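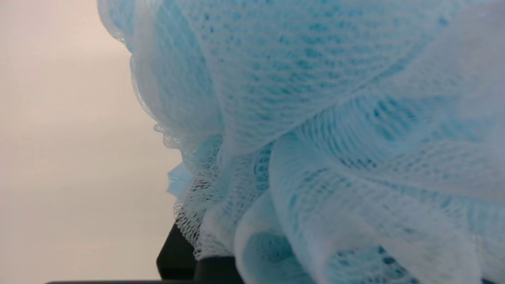
Ebony Tawhiri wrote in to ask whether descaler is needed every time, as her shower head clogs again within weeks. It is needed only when there is visible scale; in between, a rinse and a wipe of the nozzles will do. The full method is set out in this revised page.

Descaling a fixed or hand-held shower head

What you need
White vinegar or citric acid powder
A bowl or a strong plastic bag
An old toothbrush
Adjustable spanner and a cloth
PTFE tape

Removing the head
Turn off the shower. Hand-held heads unscrew from the hose anticlockwise. For a fixed head, wrap the cloth round the nut before using the spanner, and hold the arm steady with the other hand. Lift out the rubber washer and the small filter behind it. Note which way up the filter sits.

Soaking
Mix 2 tablespoons of citric acid into a litre of warm water, or use vinegar diluted by half. Submerge the face of the head for 10 minutes, then check it. Repeat if scale remains. Brass, gold or matt black finishes should not be soaked in acid; clean these with washing-up liquid only.

Cleaning the nozzles
Rub rubber nozzles with a thumb. Brush hard plastic ones with the toothbrush. Do not use a pin, which widens the hole and sends the jet sideways. Rinse the filter under the tap from the back.

Refitting
Remove old tape from the thread. Wind on new PTFE tape clockwise, viewed from the open end, and tighten by hand. Run the shower and look for drips at the joint. If it drips, give the nut a further eighth of a turn.

Other points
Bath puffs, flannels and sponges should be rinsed out and hung away from the spray, where they dry faster.
The Rutherford hose has a washer at each end, and both should be replaced together.

Last checked 1 May 2018, Declan Tautahi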